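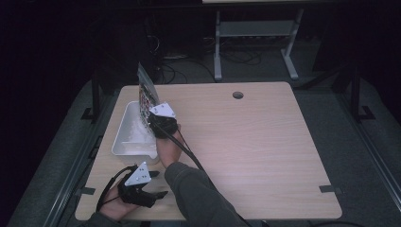 Why does a gripper let go of a soft packet that it held without trouble a minute earlier?

The usual cause is that the contents have moved. A bag of crisps, rice or screws changes thickness between the jaws as it is lifted, and the jaws stay where they were when they closed. The grip loosens without anything in the gripper having failed. Worn pads, a slack linkage and a cable pulling on the body come next, in that order of likelihood.

The notes below are for anyone who uses hand-held or arm-mounted grippers at a bench, at home or in a small workshop. They were put together after a fault at our own bench in Plastham in June, when a gripper went on dropping packets for most of an afternoon and then closed on a thumb. The thumb was bruised and the nail was lost later.

What went wrong at Plastham

The unit was a right-hand gripper with a cycle count of 3270 at its last inspection. By the time of the accident the counter read 3739. In between, the pads had glazed and one pivot screw had backed out by part of a turn. Neither can be seen from the operator's side when the hand is strapped in.

Jannik Albers was using the unit and dealt with the dropping in the way most people would, by squeezing harder. That held the packets for a while. It also put the full load on the loose pivot, which shifted sideways and jammed the jaws part open. He took hold of the jaws with his other hand to free them, still strapped in and with his fingers still on the trigger. The pivot dropped back into line and the jaws shut.

Inspection should have been done on the count. It had been left until the job was finished. The pads and pivot now get looked at before every session, and the counter is used only for ordering parts.

Checking the pads

Wipe both pads with a damp cloth and let them dry. Crisp packets and cake wrappers carry a film of oil on the outside, and it transfers to the rubber within a few picks. Washing-up liquid diluted in water is enough to shift it. Do not use white spirit or brake cleaner, which make some rubbers swell and others go hard.

Hold the dry pad under a lamp at a low angle. A pad in good order looks dull all over. Shiny patches are glazed. Light glazing comes off with fine abrasive paper rubbed across the pad, parallel to the jaw edge. If the patch is still shiny when the rest of the pad has been dulled, fit a new one. Change both sides together or the jaws will close off centre.

Adhesive pads need the old glue removed completely. A plastic scraper will do it. A knife will mark the jaw, and the new pad will peel from the mark.

Checking the linkage

Remove your hand from the strap. If the unit has a motor, switch off and unplug it. Hold the body in one hand and try to rock each jaw sideways with the other. A little movement is normal in printed plastic parts. A click is not, and neither is a difference between the two jaws.

Tighten pivot screws until the play goes and the jaw still swings under its own weight. Screws that work loose again within a session want a lock nut. Thread-locking liquid is not suitable on many plastics; it can craze them around the hole, and the crack may not show until the part gives way. Hildegard Ostermann, who rebuilt our unit, puts a dot of paint across the screw head and the body so that any turning is obvious at a glance. Nail varnish works as well.

Open and close the jaws fully, slowly, and feel for a tight spot. A tight spot that stays in the same place is usually dirt or a burr. One that moves about is usually a loose pivot, and the unit should be put aside until it has been stripped.

Clearing a jam

Let go of the trigger. Put down whatever is in the jaws, or let it drop. Take the strap off and lay the gripper on the bench. Unplug anything that supplies power. Only then touch the jaws, and use a wooden spoon handle or a length of dowel to move them. Fingers stay out until the jaws have been opened and closed several times with the dowel.

With two grippers in use, take off both. Trying to free one gripper with the other damages the tips, and it leaves neither hand able to reach a switch.

A jammed unit does not go back into use the same session, even if it frees itself. Ours had stuck and freed itself twice that afternoon before the accident, which was put down to crumbs.

Cables

A cable that runs over the working area will sooner or later be under a packet, round a tray or caught on a bench corner. The pull on the gripper is small but it comes at the wrong moment, and it twists the body against the wrist. Most of the drops that look random are cable drops.

Leave a loose loop by the wrist, held with a soft hook-and-loop tie, so that a snag takes up slack before it reaches the gripper. Bring the rest of the cable back towards the operator or up to a hook overhead. Check that the longest reach can be made without the loop going tight. Do this with the hand empty and at normal working speed.

Connectors should be held to the body of the gripper with a clip. A plug held only by its own socket will break the socket from the board in time. Bernd Thiele replaced one on an Alance controller with the wrong part and the encoder read backwards, so that "open" was recorded as "closed". Test the direction after any repair, with nothing in the jaws.

On the floor, keep extension leads and power strips out of the space where feet go. Tape that has lifted at one end is a trip hazard of its own and should be pulled up and replaced.

Picking up packets

Grip a filled bag on the part with something in it. The crinkled seal at the top is easy to catch and will often hold, but the weight then hangs below the jaws and swings. On a thin film the seal may also tear.

Shake the contents down before the first lift. Close the jaws, wait a moment, then close them a little more. The second squeeze takes up whatever the contents have given way by. Lift straight, and do not tilt the packet until it is clear of anything it could catch on.

Trays cause trouble at the rim. A packet put down against the rim leans, and a leaning packet turns in the jaws as they open. Set it down flat, well inside the tray or well clear of it. Crumpled film or tissue left in a shallow tray makes an uneven bed, so clear it out if things need to stand up in it.

If a packet slips, put it down and look at the pads. Do not squeeze harder. One slip may be the packet. A second slip on a different packet is the gripper.

Straps

The strap should come off with one pull of the free hand, including when that hand is wearing a gripper. Practise it. Long sleeves go inside the strap or are rolled above it; loose cuffs find their way into the linkage. Rings come off.

A strap that has to be pulled tight to stop the gripper turning is in the wrong place. Move it nearer the knuckles. Numbness or tingling means stop and refit.

Spares and records

We keep pads, pivot screws and lock nuts in a jar by the bench. The pads we use are Prolia, part 744, cut to length. Jocelyn Sebastian keeps the log in an ordinary exercise book: cycle count, pads looked at, pivots looked at, anything dropped. Drops are written down when they happen. When we went back through the pages from before the accident, the drops had been recorded only as "slow going".

Units awaiting repair are tied shut with a cable tie through the jaws and kept on a different shelf from the working ones. The tie is cut by whoever does the repair.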